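Tiempo de lectura: 7 minutos

Usamos cookies propias y de terceros para mejorar tu experiencia. Si sigues navegando, entendemos que aceptas su uso. Aceptar | Configurar

La pinza que se olvidaba de cerrar

22 nov 2024

Llevaba semanas queriendo sentarme a escribir sobre esto y siempre se cruzaba algo: la cena, la lavadora, el catarro que va dando vueltas por mi casa desde que empezó noviembre. Pero esta tarde llueve, tengo té hecho y por fin el fallo está entendido, así que voy a contarlo con calma, que a mí estas historias me gustan largas y con todos los desvíos.

Los que leéis el blog desde hace tiempo ya sabéis que trabajo en Griseo, que es como llamamos al proyecto de enseñar a un brazo a ordenar cosas de casa. Cosas normales, de las que hay en cualquier mesa. La manera de enseñarle es bastante artesanal: una persona coge las pinzas de mano, una en cada mano, hace la tarea como la haría cualquiera y todo queda registrado, lo que se ve desde la pinza y cuánto se abren y se cierran los dedos en cada momento. Luego, con un montón de repeticiones, se entrena al brazo. Cada repetición la llamamos episodio, que suena a serie de sobremesa y a ratos lo parece.

Pues bien, el encargo de este otoño era vaciar y llenar cajas con objetos revueltos. Teníamos por delante 4,000 episodios (perdón por la coma, se me ha pegado de las hojas de cálculo) y yo iba la mar de contenta, porque el ritmo era bueno y las revisiones salían limpias. Demasiado limpias, pensé luego, pero eso siempre se piensa luego.

El primer susto

La primera señal vino del brazo y no de las pinzas. Estábamos probando el modelo recién entrenado en la celda del fondo, la que bautizamos Breklow por un pueblo que salía en una novela que leíamos varios a la vez, y el brazo bajó estupendamente hacia un vasito de plástico, se colocó, se paró... y apretó. Apretó muchísimo. El vaso hizo ese crujido de botella en el autobús y salió disparado hacia un lado. Pasó por encima de la barrera baja y fue a dar contra la puerta, a medio metro de donde yo tenía apoyada la libreta.

No se hizo daño nadie, lo digo ya para que mi madre siga leyendo tranquila. Pulsé la seta de emergencia, el brazo se quedó quieto como tiene que quedarse y lo primero que hice fue ir a buscar el vaso debajo de una silla. Muy mal hecho, por cierto. Lo primero tendría que haber sido apuntar la hora y guardar el registro, que en Breklow se sobrescribe si reinicias deprisa. Esta vez se salvó porque me entretuve con la silla.

Lo repetimos con un estropajo, que no sale volando ni hace daño a nadie, y pasó lo mismo: aproximación preciosa, parada perfecta y cierre de cascanueces. Con otros objetos, en cambio, ocurría lo contrario, se quedaba corto y los dejaba caer a mitad de camino. Esa mezcla de demasiado y demasiado poco fue lo que más nos despistó.

Lo que sospechamos primero (y no era)

Durante unos días le echamos la culpa al motor del brazo, y lo digo con cariño porque el pobre motor ya ha cargado con muchas culpas. Le cambiamos el cable, le bajamos el límite de corriente, lo cual de todos modos había que haber hecho hace meses, y volvimos a calibrarlo desde cero. Seguía igual.

Después sospechamos de Tạ, el programa que junta los datos de las dos manos y los pone en hora. Tạ tiene fama de quisquilloso y no seré yo quien lo defienda, que me ha dado tardes muy largas. Si las imágenes y la apertura de los dedos van desfasadas, el modelo aprende a cerrar tarde o pronto, y por ahí tenía cierto sentido. Miré los desfases con lupa, uno por uno, con la manta en las rodillas y la cena enfriándose. Estaban bien. Me dio hasta rabia.

La pista buena salió por aburrimiento, como casi todas las mías. Me puse a pasar episodios en los que se cogía algo duro y redondo, pensando que con una pieza rígida el valor de apertura tendría que ser siempre el mismo. Una esponja se aplasta más o menos según el día que lleves, pero una pieza dura mide lo que mide. Y no era siempre el mismo. Por la mañana daba un número y a última hora otro, con la misma pieza entre los dedos. La pinza no estaba midiendo lo que creíamos.

Volver a la mesa

Así que vuelta a las pinzas de mano, y con objetos de verdad. Podría haberlo hecho con un bloque de calibración en una mesa despejada, que es lo que recomienda cualquier manual, pero yo quería el ajetreo de una tarea normal, con la caja llena de peluches y trapos y el codo esquivando botellas de agua. Los fallos de este tipo se portan muy bien cuando los observas en condiciones de laboratorio y en cuanto vuelves al trabajo se te ríen en la cara.

El disquito blanco se convirtió en mi pieza favorita. Es pequeño, con su reborde, y al apretarlo con las dos yemas azules sabes enseguida si lo tienes bien cogido. Lo agarraba, lo sostenía encima de la mesa, miraba el número en la pantalla, lo soltaba en la caja y vuelta a empezar. Así 48 veces seguidas, con una pausa larga en medio porque la muñeca también tiene sus derechos. 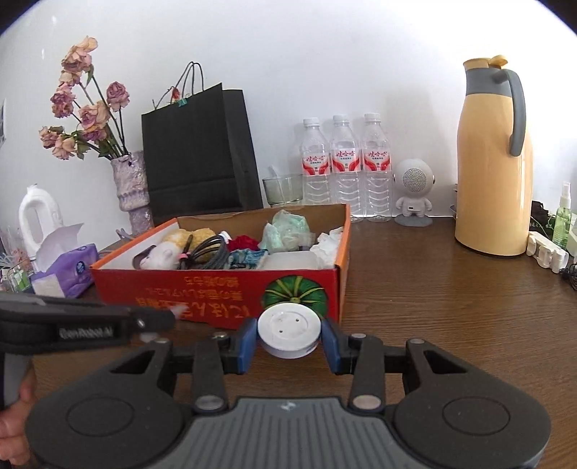 Lo que estaba pasando de verdad

El cero se movía. Dicho así parece una tontería, y en cierto modo lo es. Cada pinza, al encenderse, toma como referencia la posición en la que están los dedos y a partir de ahí cuenta. Si al arrancar los dedos están cerrados del todo, estupendo. Si están un pelín abiertos, todo lo que venga después queda desplazado ese pelín. Y nosotros las encendíamos de cualquier manera: con la pinza colgando, cogiéndola del cargador, hablando con alguien.

A eso se le sumaba una segunda cosa, más fea. En una de las nuestras, un tornillo de la articulación había cogido holgura. Muy poquita, no se notaba a simple vista, había que mover el dedo de lado con la uña para sentirlo bailar. Con cada apretón la referencia se iba corriendo un poco más, de manera que los episodios de la tarde salían peor que los de la mañana. Por eso el brazo a veces apretaba como un loco y a veces dejaba caer las cosas: había aprendido de dos verdades distintas a la vez, y el pobre hacía lo que podía con ellas.

Reconozco que me sentó mal. Había revisado muchos de esos episodios yo misma, y les había dado el visto bueno porque las imágenes eran bonitas y la tarea terminaba bien. La persona que graba compensa sin darse cuenta, claro. Si notas que el objeto se te escurre, aprietas más y ya está, y en el vídeo todo parece perfecto. El número, mientras tanto, iba por su lado y yo no lo miraba.

Qué se salvó y qué no

Pasé los datos por un filtro muy simple. Buscaba en cada sesión los momentos en que los dedos se cerraban del todo sin nada en medio, y comparaba ese valor al principio y al final. Si coincidían, la sesión se quedaba. Si la diferencia era constante desde el arranque, se podía corregir restando, que es la parte agradecida del asunto. Y si iba creciendo, fuera, porque no hay forma decente de saber cuánto se había corrido en cada instante.

Cayeron 37 sesiones enteras. Las tengo guardadas en una carpeta aparte en Gerkport, que es el servidor viejo donde va a parar todo lo que da pena borrar. Quizá algún día sirvan para probar un detector de derivas, o quizá se queden allí haciendo compañía a las fotos de la mudanza.

Con lo que quedó volvimos a entrenar. El vasito de plástico ya se deja coger sin crujir, y el estropajo también. Todavía hay algún objeto blando que se le resiste, y no pienso fingir que lo entiendo, pero al menos ahora se resiste siempre de la misma forma, y con eso se puede trabajar.

Los cambios que hemos dejado puestos

Las pinzas se encienden cerradas, sobre la mesa y sin nada entre los dedos. Hemos pegado una nota junto al cargador y de momento se respeta.

Cada 20 episodios se hace un cierre en vacío y se anota el valor. Son unos segundos y protestamos todos, yo la primera.

Los tornillos de las articulaciones se repasan al empezar la semana, con la llave pequeña y sin pasarse de fuerza, que la holgura contraria también da guerra. El que bailaba está cambiado.

En Breklow, la barrera baja ha pasado a ser una barrera alta. El límite de corriente del brazo se queda donde lo pusimos y nadie lo sube sin avisar a los demás. Y mi libreta vive ahora en otra mesa, bastante más lejos de la puerta.

Me falta arreglar lo del registro que se sobrescribe al reiniciar. Lo tengo apuntado desde el verano, con dos subrayados y un asterisco, y sigue ahí. A ver si la semana que viene, si el catarro me deja. Si alguno de vosotros graba con pinzas de mano y ha visto cosas parecidas con el cero, dejadme un comentario, que me interesa mucho saber cada cuánto lo comprobáis.

¿Te ha gustado esta entrada? Suscríbete al boletín y recibe las nuevas en tu correo. Puedes darte de baja cuando quieras.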